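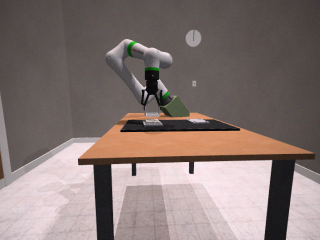 So you want your arm to pick up tube racks in simulation before you let it anywhere near real ones. Good! I did it in the other order the first time, and I still have the dent in my bench. I've been building this in the back corner of Fullstead, the shared workshop I belong to, mostly after 9 in the evening when the laser cutter is quiet.

I'm assuming you already have a simulator installed and a model of your arm that loads without falling through the floor. If it does fall through the floor, check that the base is fixed to the world. I lost a whole evening to that one.

Step 1. Build the table first

Measure your real table and make a plain box for the top and four boxes for the legs. Don't bother with rounded corners. Put a wood texture on it if you like (I did, it makes me happy) but keep the collision shape a dumb box. I also have tiles on the floor and a clock on the wall in mine, and none of that touches the physics at all.

Mount the arm toward the back right of the top. I started with it dead center and kept folding the elbow into ugly poses to reach anything close to the base.

Step 2. Add the mat and the parts

My work area is a long black mat across the middle of the table. It gives me good contrast for the light gray parts, and later on it gives the camera something easy to find. Make it a very thin box and sink it a hair into the tabletop so the edge doesn't catch anything.

Then the parts. I use two grid racks and one flat plate. Put one rack on the left side of the mat, the plate on the right side, and the second rack on the bare wood just behind the mat. That back one is your first target, since the gripper can hang right over it without the arm stretching.

Step 3. Fix the rack's collision mesh

This is where most of the trouble lives. The rack I downloaded had every little hole modeled, and my simulator tried to honor all of them. It crawled. Zeeshan Abbasi looked over my shoulder, asked how many triangles were in there, and then went and got himself a coffee while it loaded.

Keep the pretty lattice for the visual and swap the collision for one solid box the same size on the outside. You only need real holes if you're dropping tubes into them, and we're not there yet. Give the box a sensible mass too. Mine came in weighing as much as a car battery and the fingers just slid off it.

Step 4. Hover before you grab

Set a pose straight above the rack with the wrist pointing down and the fingers open. Stop there. Really, stop there and orbit the view all the way around. From the front mine looked perfect, and from the side it was off by half a rack.

Look at the fingertips in particular. With a linkage gripper like this one, the tips move in an arc as they close, so the height you want for "closed" is a little different from the height you want for "open." I lower the wrist a touch during the close — it's one extra line in the script and it stopped the rack from popping up and skating away.

Step 5. Close, wait, lift

Close the fingers slowly, wait for the contact to settle, then lift straight up. My first version had no wait in it and flung the rack at the wall. If yours jitters while it's held, drop the time step before you start messing with friction. I went at it the other way around and ended up with numbers that only worked for one rack.

Step 6. Shake it up

Once a single pick works, move the rack a little every run and turn it a few degrees. I let mine go overnight for 3,000 runs, and the log had 39 failures in it. Nearly all of them were racks turned far enough that a finger landed on top instead of beside it. Lovisa Fjeld suggested turning the wrist to match the rack before going down, which I'd been too lazy to do. Do that. I'm redoing the overnight run with her change now.

Save your scene file under a new name before each step, by the way. Mine is called Skurkden and there are a lot of Skurkdens on my drive.

Next time I'll get into setting the rack down on the plate, and what to do when it lands crooked.

3,415 views | 39 comments | 9 shares

Questions? Use the contact form | © Fullstead Workshop Notes | Back to top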